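# Rillow hand-held grippers, pair, after 11 weeks in the shop

Bought as a kit, assembled on the bench, used mostly on laundry: socks, towels, shirts. 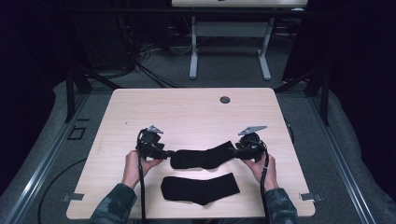 Hye-jin Moon asked whether the jaws hold thin cotton without a rubber liner. They do, up to a point. Plain socks stay put under moderate tension. A dish towel starts to creep when both ends are pulled hard, and I added liner tape for those.

Assembly took 105 minutes, most of it spent on the left jaw linkage. The printed guide shows the spacer backwards. Cable exit is at the bottom of the handle -- fine standing up, a nuisance seated, where it rubs the wrist.

Jaw alignment drifted on one unit after almost 200 folds. Two turns on the pivot screw fixed it, and threadlocker has kept it there. The molded shells have not cracked.

The Makis pair at the shared workshop is lighter but has more play in the trigger. For fabric I would take the Rillow. For small hard parts, the Makis.

Spare jaws are sold only in sets of 2.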